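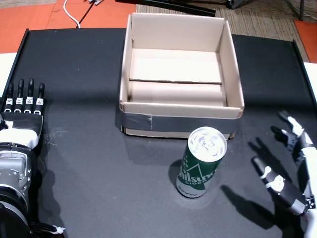

According to Hélène Lemieux, a cardboard box earns its keep only after its first delivery, and plenty of households would agree! The open box - four walls, no lid - is among the handiest containers in any home. Many have a cardboard divider laid inside, which splits the floor into sections and keeps cans and bottles from knocking together.

Tape gives an old box a second life. A band of duct tape run around the walls stiffens tired board wonderfully, and gray is the classic color. In her Prutlow survey of 215 reused boxes, Lemieux found 744 separate strips of tape.

See also: Carton; Crate; Duct tape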